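FOR IMMEDIATE RELEASE
2021-05-07

# Flindach Puts Its Breakfast Robots Through 680 Simulated Mornings, and Its Staff Through Only One

Flindach, which cleans and resets serviced apartments for owners who would prefer not to, today announced that its turnover crews will begin working alongside Padix, a mobile kitchen assistant with one arm and no opinion about the guests. The first units go to work in August in 12 apartments at the company's Minusgate property.

Padix has one job, and it is the one the crews voted off their list by a wide margin: putting the kitchen counter back in order after checkout. It collects cutlery, returns small items to their places and leaves the knife for last. It has been learning this in simulation, where dropped forks are free and the coffee machine can be knocked over as often as progress requires.

Training to date comes to 3,377 practice runs in a virtual apartment built by Flindach's software partner, Grasso. Crew members were paid their normal rate to help lay out the virtual counters, on the theory that a person who has cleaned up after a bachelor party knows more about clutter than a software engineer does. The engineers had been placing the forks in neat rows. The crews fixed that in an afternoon.
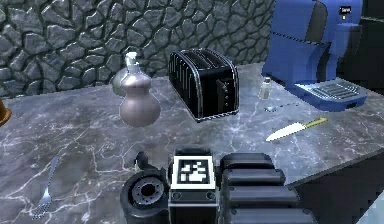
*Flindach Company News, Vol. 6, No. 2*

A fork by the front edge, a teaspoon near the coffee machine and a knife lying at a slant make up what the crews call an easy one. Harder counters in the practice set include several that the design group rejected as unrealistic and the crews insisted on keeping, with dates and apartment numbers.

"We asked people which part of the day they would hand over if they could, and we expected a thoughtful range of answers," said Sveva Serra, who runs operations at Minusgate. "They said the counters. Then they said the counters again, a little louder."

## What changes for the crews

A standard turnover at Minusgate now takes two people, one of whom spends 20 minutes in the kitchen. With Padix on the counter, that person moves to beds and bathrooms first and comes back to check the kitchen at the end. The check is a real one. A crew member signs off on every counter, and an apartment is ready when that person says it is, whatever the robot's tablet may claim.

No crew positions are being cut under the program, and the commitment is written into the current work agreement, where it can be found without a magnifying glass. Each crew will also have one member trained as a Padix lead, at a higher hourly rate. The lead's duties include starting the unit, stopping the unit, and filling out a form that Flindach has promised to keep to one page.

The company does admit to one early misjudgment. The original plan had crews wearing headsets so that Padix could report its progress aloud. The headsets were tried for a single shift and are now in a drawer.

## What does not change

Padix will not make beds, clean bathrooms, carry luggage or speak to guests. It will also not use stairs. Several Minusgate apartments have two floors, and the virtual apartment has a staircase too, so that the software can learn where its working area stops. Upstairs rooms remain entirely with the crews, as do the railings, which collect more fingerprints than any other surface in the building. 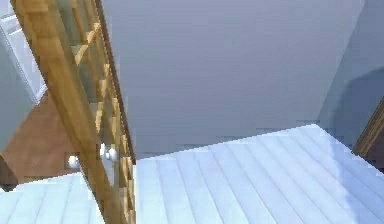

Sveva Serra said that she had been asked about the stairs more often than about anything else in the program, mostly by people who carry a vacuum up them, and that she had no good news to give. A machine that did stairs was a different machine with a different price, she said, and she would sooner spend the money on lighter vacuums. Those have been ordered.

Crews at Minusgate will meet Padix at a paid training day before the August start. Attendance is required for leads and open to everyone else, and lunch will be served on a counter that somebody will then have to clear.

## About Flindach

Flindach provides cleaning, linen and turnover services for serviced apartments. Padix units are supplied and maintained under contract with Grasso. Press visits to Minusgate can be arranged through the Flindach front office once the August rollout has begun.

###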